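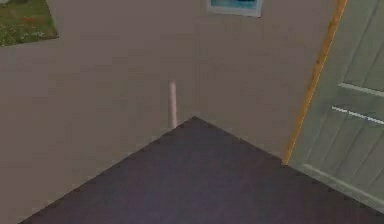 Pre-run checklist, tabletop arm, garage build

I go down this list every time before the motors get power, in the sim first and then on the bench. Comments are mine and they get long in places, sorry. Last full pass: 27th April.

PART A: SIMULATION

1. Scene loads with no missing textures
OK. Dark tabletop, beige all around it, green grassy patch up in the corner, the slatted door with its orange edge. It's all pretty blurry at this texture size and I can live with that.

2. Tabletop clear before the first move
OK. Nothing on the corner I'm looking at. I check this from the steep view, then I spin around and check the rest (I once left a test block parked at the far end and spent an evening chasing a collision that was completely real).

3. Thin pale rod near the table corner
COMMENT. It's standing just past the corner, and it's so close in color to the beige that I keep losing it. I want it bright red before the next pass. Also need to make sure it's in the collision list and isn't only there for looks!

4. Keep-out zone on the door side
COMMENT. I have this set to 300 mm in from the table edge. Feels generous in the sim, feels about right in the garage. Leaving it alone.

5. Joint limits match the real arm
FIXED. Joint 2 was still on the old numbers from February. Sim said 337 degrees of travel on the base, which would have wrapped my cable like a yo-yo. Copied the whole limits file over from the bench machine and compared line by line.

6. Slow mode is the default on startup
OK. 20 percent speed. Please don't "just this once" it, future me.

PART B: BENCH

7. E-stop pressed and released, arm goes dead each time
OK. I do it from the chair and again from the doorway, on the second button.

8. Base clamps tight
OK, after a quarter turn on the back left one. The Ostermann clamps creep a little when the garage warms up, so I put a paint line across each screw and now I can see it from where I sit.

9. Cable has slack at full reach
OK. Moved the zip tie on the elbow down a bit. The old spot was rubbing.

10. Power supply
OK. Fan's noisy. The Gasbridge unit is rated for more than I'm pulling, and it was only a little warm after 23 minutes of holding a pose. New fan is on the shopping list, though I've been saying that a while.

11. Gripper opens on power loss
NOT DONE. I still need to decide if I even want that. Dropping a part is annoying, but so is getting a sleeve held. Leaning toward open.

12. Floor tape visible
REDO. Two strips have peeled up by the bench leg. Wonalstead tape doesn't like my concrete, or my concrete doesn't like anything.

13. Safety glasses on the hook, phone out of the pocket
OK, and OK on the second try.

OPEN ITEMS
Rod color and collision entry (3), gripper decision (11), tape (12). No full-speed runs until 3 and 12 are closed. The Hisodstead folder on the shared drive has the limits file, so pull from there and leave the desktop copy alone.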